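Rim and Wall Grasps from Hand-Held Demonstrations: Gallery

Last updated: May

Project page for the Tindov grasp study. Contact: Kamrul Sarkar. 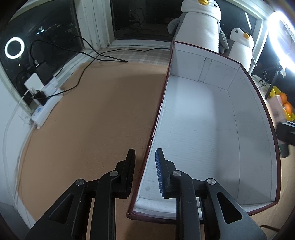
The study asks how well a policy trained only on hand-held gripper recordings can place its fingers on either side of a thin wall. Open boxes, trays and bins are awkward for parallel grasping. A grasp on the full width is often outside the jaw opening, and a grasp on the wall leaves little clearance on the inner side. We treat the wall as the target and leave the box contents out of the problem.

Demonstrations were recorded on tabletops in ordinary rooms, with household clutter left where it was. Of 381 recordings, 357 were kept. The remainder were dropped at the alignment step, where the estimated tool path drifted too far from the path recovered in a second pass. No recording was dropped for lighting, and sessions after dark were kept in the same pool as daytime ones.

In the view above, the jaws are wide open over the left wall of a white box with a dark red rim, one pad outside the wall and the other just inside. We call this configuration a straddle. It is the label the annotators apply to any moment when the wall lies between the two pads, whether or not the jaws later close on it.

The pads in that view differ: the outer one is black and ridged, the inner one blue with fine horizontal grooves. Pad appearance is not given to the policy as a separate input. It sees the camera image, the jaw opening and a short history of tool motion.

Method in brief. Each recording is split at the first straddle label. The part before it trains the approach model, which predicts tool motion relative to the current view. The part after it trains the closing model. We tried a single model for both parts first, under the working name Lukau, and found that it tended to begin closing before the inner finger had cleared the rim. Splitting the data removed most of these early closures — the cost is one extra threshold, set by hand.

Evaluation used 20 box placements, none of which appear in the training set. Each placement was scored on two points: whether the wall lay between the pads when closing began, and whether the box stayed in place during the approach. Runs that touched the rim but met both conditions were counted as successes and flagged separately.

Training ran for some 1000 passes over the approach data. Longer runs lowered the training error and had no clear effect on placement.

Known limits. Strongly curved walls are not covered. Soft bags are not covered. Glare on pale box floors still shifts the predicted wall position toward the inside, and the correction used in the earlier Thambiah code did not carry over to this camera.

Recordings and labels are stored under the Tindov directory on the group server. Requests for access go to Kamrul Sarkar.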